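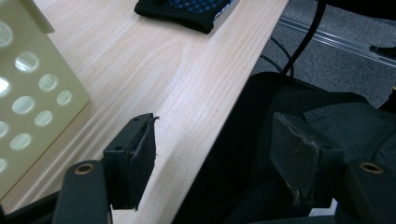

Slide 1. Light wood, and the title goes over it: "Will a clear desk fix your work?"

Opening

Start without the thank-yous, they can go at the end. Ask for hands: who has tidied a desk this year to avoid doing something else? Leave time for the laugh. Then ask who got the other thing done afterwards.

Say up front that I like a tidy desk. I clear mine most evenings. My quarrel is with people who tell me it makes me smarter and then send me a price list.

Where the number comes from

You have all seen the line "clutter costs you 1000 hours." I spent most of December trying to find the start of it. A blog quotes a newsletter, the newsletter quotes a Jivby sales deck, and the deck quotes the blog. I wrote to Jivby and got a discount code.

Skeltia at least ran a survey. They asked 1471 office workers whether a messy desk made them less productive, and 822 said yes. Read both numbers out slowly. That's a bit over half of the people asked, agreeing with a leading question. The headline on the press release was "Clutter Is Killing Your Team." Nothing in it measured any work. What they have is a survey of what people believe, and people believe it partly from reading press releases like this one.

(If the room is quiet, do the bit about my sister's filing system. If running late, skip.)

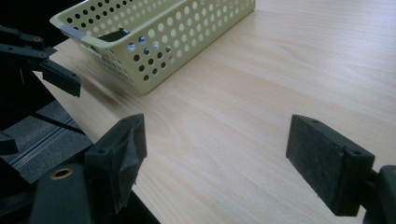

What the sellers mean by "system"

A system, in most of the brochures I collected, is a container plus a label. You move things off the desk and into the container. Fine. Now you have the same things and you have to remember where they are. Louro calls this "visual calm" and charges by the shelf.

Be fair here. Some people do get distracted by stuff in view, and I believe them when they tell me. What I don't believe is that a firm that has never met them knows how much.

Pause for water. 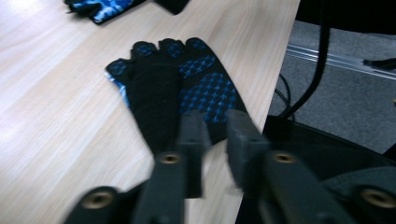
Counting clutter sounds easy until you try it. Gellura's home audit gives you a form with 2 columns, "needed" and "not needed," and a score at the bottom. Which column do you put a fingerless glove in, mostly black, with a grid of little blue shapes on the palm? In a cold office I'd say needed. In July somebody else would call it junk, and the desk would score worse with the same glove lying in the same spot. A measure that changes with the weather and the person holding the pencil isn't one I would spend a budget on.

Slow down for this part, I rushed it last time.

What I'd want to see before paying

Real output, measured by somebody who isn't selling shelves. The same people before and after, and then again some months later when the shine has worn off. A group that got new chairs or a free lunch, to check that any attention at all doesn't do the same job.
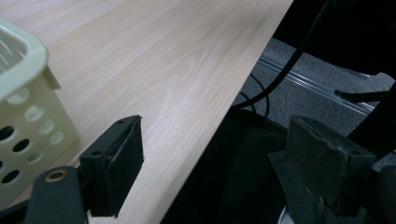 Noemi Gentile wrote back after the first version of this talk that I was asking too much. Her point was that a clear desk is cheap, harms no one, and doesn't need a trial before people are allowed to enjoy it. I agree with all of that, and I should say so in the room. But then sell it as pleasant, and leave the hours out of it.

Take questions. Someone will ask about open-plan offices. I don't know enough and will say that.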